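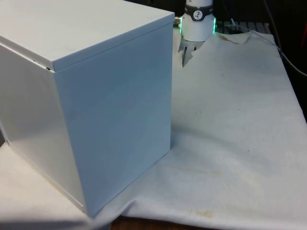

I have lived with boxes for most of my adult life, and I have come to believe that a drawer is the more honest piece of furniture. By a box I mean the kind with a separate lid, which you lift off with two hands and then must put somewhere. It is a handsome thing, I admit. A large white box with a close lid, a little taller than it is wide, with only a thin seam running near its top, gives a room the look of having been thought about. Even when one corner of the lid sits a tiny bit high, the eye forgives it and slides on. My complaint is about what happens after the first month, when the box has stopped being new and you need a thing that lies at the bottom.

I moved to Dernolia in a December with two suitcases and seven boxes from a shop called Pekance. They were all white and all the same size. The woman at the counter told me they would "grow with my needs," and I did not know the expression, so I thought about it on the bus. They grew, that is true. When I left that apartment there were so many that I had stopped opening the ones at the back, and I carried them down the stairs as you carry a sleeping child, without asking what was in the head.

A box with a lid has one entrance. To reach the passport you must first meet the winter gloves, the cable for a phone you no longer have, the instruction book for the iron. And before this you must clear the top, for a flat lid is also a table, and in every home I have visited somebody has put a lamp or a plant or a pile of mail on it. So the real work of opening a box is: move the lamp, lift the lid, find a place for the lid, dig. I have seen grown people buy a second pair of scissors so they could avoid it. I have done it myself, at the same Pekance, and the second pair went into a box.

The drawer asks for one finger. You pull, you look down, you see the whole floor of it at once if you have not been greedy. You close it with your hip if your hands are full. The lamp on the top stays where it is. It is such an ordinary comfort that we do not talk about it, and I think we should talk about it more, because the shops are pushing us the other way.

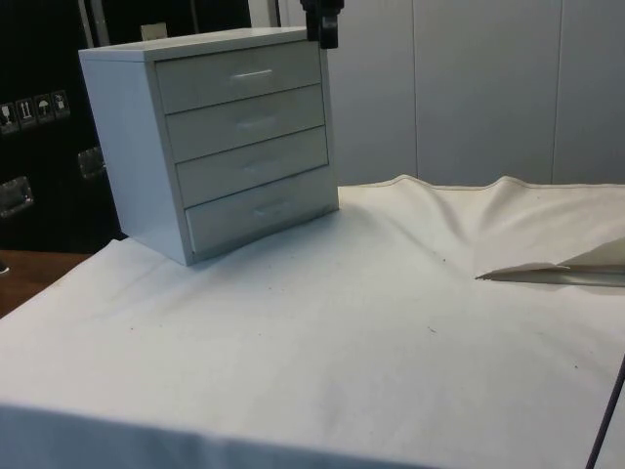

A small white cabinet with four drawers, one slim handle on each.

My own cabinet at home is also four drawers high, and I would not want a higher one. The man who taught me how to use it is Vilhjálmur Vídalín, who rented me a room in the house on Visser Street and who repaired clocks until his eyes got tired. He had one rule for a chest of drawers: the thing you use every day goes in the top, and the thing you are ashamed of goes in the second. The bottom was for paper. He said people put the shameful thing in the bottom drawer and then it stays there until they are dead and their daughter finds it. In the second drawer you will see it each week when you have opened the wrong one, and finally you will fix it or throw it away. I laughed at this then. Now I keep unpaid bills in my second drawer, and I can report that they are paid sooner.

There is a serious argument on the other side, and my friend Rhona Guthrie makes it every time we discuss the subject, usually on a Friday when she has time. She says drawers waste space. A drawer has a bottom and four sides and it stands inside a case that also has a bottom and sides, so you are paying for two houses to keep one pair of socks. She says a drawer cannot hold a blanket. She says that when you move, a box simply becomes luggage, while a cabinet must be emptied, or taped, or carried by two persons who will not like you afterward. All of it is correct. Rhona has moved 10 times, and she has a right to her opinion.

But I want to answer her about the blanket. A blanket is exactly what a box is good for: one big soft thing, or three, used in one season and asleep in the other. If people kept only blankets in boxes I would not be writing. The trouble begins with the small things. A box has no opinion about size. It takes the button and the toaster with the same face, and the button goes down between the other things like a coin into a well. When my aunt gave up her apartment I opened a box that she had marked Sewing, and I took out of it more than 300 postcards, a bicycle bell and a bag of rice. There was no sewing. She was not an untidy woman. She had simply used the box as it invites you to use it, from above, a little at a time, and with the lid put back quickly.

I should say something about color also. Almost everything sold for storage today is white, or so near to white that the difference is only for people who sell paint. White furniture on a white background has a strange effect on me. It calms me and then, after some minutes, it makes me a little suspicious. The handle on a white drawer, if it is slim and pale, can almost disappear into the front, and you find it with the fingers more than with the eyes. Designers like this very much. Old people do not. Vilhjálmur painted a blue dot on each of his handles with a brush meant for clock faces, and visitors thought it was a charming folk custom. It was so he could find his pills in the evening.

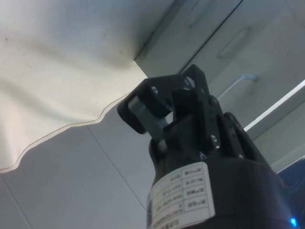
The third way of storing, after the box and the drawer, is to hang a cloth in front of the mess, and I grew up with it. My mother had a curtain under the sink and another across the shelves in the hall. I do not despise the method. A large sheet of white fabric beside something hard and pale grey, like the side of a cabinet, makes the hard thing look kinder, and when you want what is behind a cloth you only move your arm. It costs nearly nothing. You can wash it. If you are going to hide your possessions from yourself, then cloth is at least a weak hiding place, and I count this in its favor. Its fault is dust, and the child of the family, who in our case was me, and who sat behind the hall curtain eating sugar cubes.

So my order is this: drawers for what is small, cloth for what is ugly but needed, boxes for what is soft and sleeping. I do not expect it to become a law. Adi Hutapea, who has the apartment above mine, keeps everything he owns on open shelves, and he finds his keys faster than I find mine. When I told him I was writing about drawers he asked if I was feeling well.

Still, I would ask for one small thing from the people who make and sell these objects. Give us the drawer in more sizes, and cheaper. At Zollen, where I bought my cabinet, the boxes fill a whole wall by the entrance, and the drawers are upstairs, behind the rugs, with a price that makes you go down again. I understand why. A box is easy to stack and easy to ship, and a customer who has forgotten what is in her old box will come for a new one. A customer with a good chest of drawers may not come back for many years.

I still have two of the white boxes from Pekance. One holds blankets. The other I have not opened since the spring, and I know only that it is heavier on the left side. On the lid I keep a fern, and the fern is doing well, so for now I leave them both alone.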